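Forum | May 8, 2018
By Khoa Lại

Print this page | E-mail this page

Checklist for reporters covering the Gisdale talks

The foreign ministers' meeting in Gisdale will put 108 accredited reporters into two hotels and one filing center. Ebbe Solberg and I walked through all three in April. Go over the list again yourself when you arrive.

FILING CENTER

[ ] Both exits open from the inside without a key.
Comment: The east door stuck when we tried it. The building manager said it would be planed before the talks. Push it yourself.

[ ] Power strips are not plugged into each other.
Comment: There were two chains of these under the long tables by the briefing stage. Reported.

[ ] Cable runs across walkways are taped or covered.
Comment: Fine in the main hall. Not done yet at the broadcast positions, where the crews will lay their own.

[ ] Extinguishers are in date and not behind anything.
Comment: All in date. One was behind a stack of folding flags.

[ ] The emergency number for the press desk works from a foreign phone.
Comment: Dial extension 2374 from inside the building. From a cell phone you need the full number on the back of your badge. Zlatko Georgiev tried it with an out-of-country SIM and got through on the second attempt.

MOTORCADE AND POOL VANS

[ ] Seat belts in every row.
Comment: Van 2 had no working belt in the back left seat. Don't sit there unless the driver shows you it has been fixed.

[ ] You know where the pool is held if the route closes.
Comment: Lục Square, north side, by the tram shelter. Stay behind the barrier. Police will not let anyone walk back to the center while a delegation is moving.

[ ] Helmets and vests, if your desk requires them, are declared at the gate.
Comment: Have the form filled out. The line was slow even on a quiet morning.

HOTEL ROOMS

[ ] Door bolt and peephole work.
[ ] Smoke alarm is uncovered and gives a test tone.
[ ] You have walked the stairs from your floor to the street.
Comment: The rear stairs come out in a loading yard that will be locked during the talks. Use the front stairs.

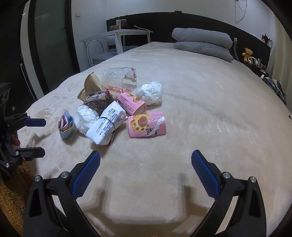 Late sessions are the real problem for the hotels, and both kitchens close before the evening briefing is likely to end. Check for food before you need it. Packaged snacks like the ones on the cream blanket keep well enough overnight. Put them in your day bag if you are on pool duty, and read the venue's rules on what can go past the second screening point.

[ ] Spare set of credentials is stored away from the first.
Comment: The room safes take a passport but not a laptop.

Send corrections to the Forum travel desk.

Comments (3)

Huệ Thái: Is the east door the one next to the interpreters' booths? That one was bad last year too.

Khoa Lại: Yes, same door.

Phúc Dương: Vemeo has moved its live truck to the south lot, so the cables will cross the footpath there. Watch your step after dark.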